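Courses / Robotics Lab / Handouts

Week 5: Reading a gripper comparison without being sold one

Before lab, read the two vendor write-ups in the course folder, Brerkari's and Ullness's. Both claim a win on cluttered bin picking. Both can't be right, and it is quite possible that neither is. Your job this week is to work out what each test measured, then run a smaller one of your own.

Start with the number of picks. Ullness reports 3,000 attempts, which sounds like plenty. Read the method section again. The bin was refilled with the same parts by the same feeder, so what you have is one kind of clutter tried over and over. A few hundred picks on mixed objects would tell me more. Brerkari uses mixed objects but lets the operator clear a jam and carry on, and the jams don't show up in the failure count. I'd call a jam a failure. So should you.

Next, ask what "success" means. Lifted off the floor? Held for 2 seconds? Placed where it was supposed to go? Write your definition down before the first pick and don't touch it afterward. In April a group changed theirs halfway through, the score went up, and the report said the new fingers were better. They may have been. The data couldn't say.

Objects matter more than students expect. A set of matching boxes flatters almost any parallel gripper. You want things that are soft, thin, clear or awkwardly shaped, and you want some of them against a wall, where the fingers have little room to get in.
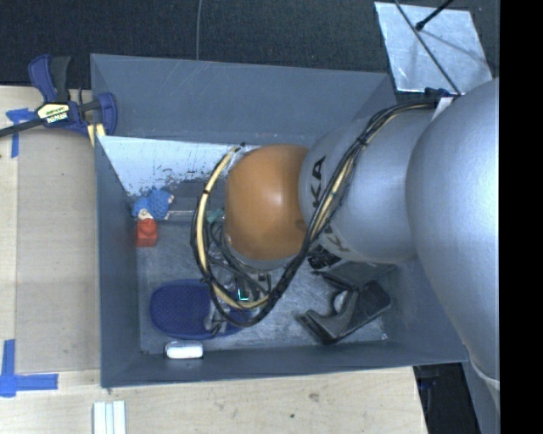
Fig. 1. Gripper over a mixed bin. Note the blue textured object against the left wall and the clear, narrow one lying beside it.

Look at the cables too. Vendor drawings show a bare arm and a clean tool, and reach figures are worked out from those drawings. On a real cell the bundle has to go somewhere, and near the gripper it takes up space you were planning to use. When you check clearance at the bin walls, check it with everything attached.

Then the cameras. The Sesel notes say a fixed overhead view is "sufficient" for grasp scoring. Sufficient for what? If the arm covers the object at the moment of contact, you are guessing. Log those picks as unclear and report how many there were.

Lab procedure

Each group runs 110 picks per gripper, same objects, same bin. Clamp the bin. Shuffle the objects by hand between runs and swap the order of the grippers at the halfway point. Use the Massawe controller with the default speed settings for both – tuning one and leaving the other alone is the oldest trick in these papers.

Hand in the raw log, your definition of success, and one page on what your result does not show. The last part carries half the grade.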